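Wirby Facilities Desk
Ticket: Red and white items, third floor lounge
Category: Laundry / Soft goods
Priority: Low (raised to Medium by requester, lowered to Low, raised again)
Opened by: Azucena Jaramillo
Assigned to: Devendra Singhal
Status: Closed, with grumbling

Azucena Jaramillo, 9:10 am
The white towels are coming back from the wash pink. I wouldn't call it dramatic. It's the pink of a person who fell asleep outdoors for ten minutes. I have 2 of them on my desk and would like them to be white again, as they were when we paid for them.

Devendra Singhal, 9:42 am
Thanks for the ticket. Standard questions:
What is going in with them?
What temperature?
Did anybody change detergent?

Azucena Jaramillo, 9:55 am
Everything. Hot. No, same big tub of Grirnidetti powder we've had since July.

Devendra Singhal, 9:58 am
Please define everything.

Azucena Jaramillo, 10:20 am
Whatever is in the pile when somebody gets to it. See attached.

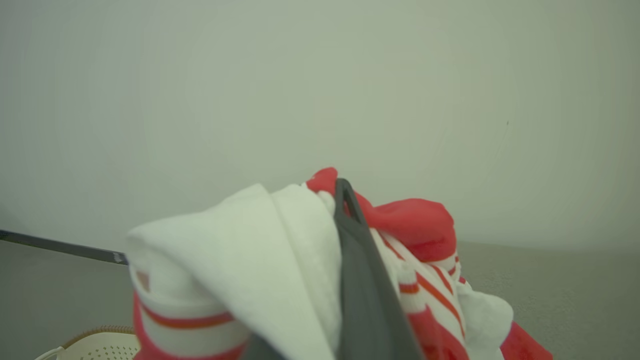
Devendra Singhal, 10:31 am
OK. I'm going to put my money on the red.

Azucena Jaramillo, 10:33 am
The red has been washed before. It's been fine.

Devendra Singhal, 10:40 am
Fine at what temperature? Red that behaves at cold can still let go at hot, and if the load sits in the drum afterward it has all afternoon to do it. Who ran the last one, and when did it come out?

Itzel Carrillo, 11:05 am
Me. I put it on before lunch and took it out before going home. I set it to the one with the picture of the pan of hot water because Radomír said towels need it.

Radomír Murín, 11:12 am
Towels do need it. I said towels. I stand by towels.

Devendra Singhal, 11:20 am
Everybody is right, and the towels are pink. Please try the following, in order.

1. Do not put the pink ones in the dryer. If they have already been in the dryer, do not tell me yet.
2. Take one thing made of solid red, wet a corner with warm water and press it in a white paper towel for a minute. Color on the paper means it gets washed alone.
3. Do the same with a red stripe on one of the striped things. Stripes are their own problem. If they run, they run onto the white right beside them and there isn't much to be done.
4. Soak the pink towels in cool water with oxygen bleach, following the package. Overnight if you can spare a sink.

Azucena Jaramillo, 1:47 pm
Step 1: noted.
Step 2: the paper came up the color of weak fruit punch.
Step 3: nothing. Clean paper. Wakana did it twice because she didn't trust me.
Step 4: the sink is spoken for until four. Will start then.

Wakana Imai, 1:52 pm
I did it twice because the first time you used the same paper as step 2.

Devendra Singhal, 2:15 pm
Good, so the stripes are innocent and the solid red is not. Next question is sorting. Where do things wait before they get washed? The form says there is a hamper with two compartments, an Akgül, bought last year so this ticket would never exist.

Itzel Carrillo, 2:24 pm
The Akgül went to the second floor and has not written home. We use the basket by the sofa. 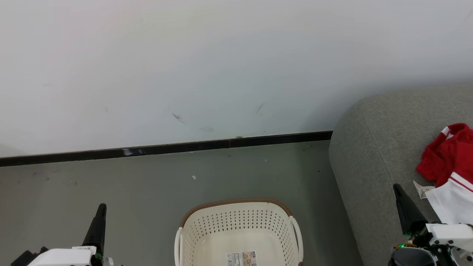
Devendra Singhal, 2:38 pm
One basket, then, for every color. I'd like there to be two. A cardboard box with WHITE written on it counts as a basket for the purposes of this ticket.

Also, anything that is new or still has a tag on it should get its own first wash, cold. Please read the care label before it joins the general population. Jerseys and the like usually want cold and inside out anyway.

Radomír Murín, 2:50 pm
Could we not just buy red towels?

Devendra Singhal, 2:51 pm
Out of scope.

Azucena Jaramillo, 8:35 am, next morning
Soak finished. One towel is white. The other is white if you stand by the window and think well of it. Putting it back in for another round.

Devendra Singhal, 8:50 am
That's about as good as a first soak gets. Was one of them through the dryer, by any chance?

Azucena Jaramillo, 8:51 am
You said not to tell you yet.

Devendra Singhal, 9:04 am
You may tell me now.

Azucena Jaramillo, 9:05 am
Yes.

Wakana Imai, 11:30 am
Second container is in place. It is a Heseris printer paper box and it says WHITE on it in marker, on all the sides, because Itzel asked what would happen if it got turned around. I washed the solid red by itself, cold, and the water was still pink when it drained. It can go alone for a couple more turns.

Devendra Singhal, 11:44 am
Resolution: dye transfer from solid red cloth washed hot with whites and left standing. Whites separated, red quarantined, one towel recovered, one under observation. Request to second floor for return of hamper opened as its own ticket. Closing.

Radomír Murín, 11:46 am
Reopening. There's a sock in the WHITE box and it's gray. Please advise.

Devendra Singhal, 11:59 am
Was it white when it was bought? Closing.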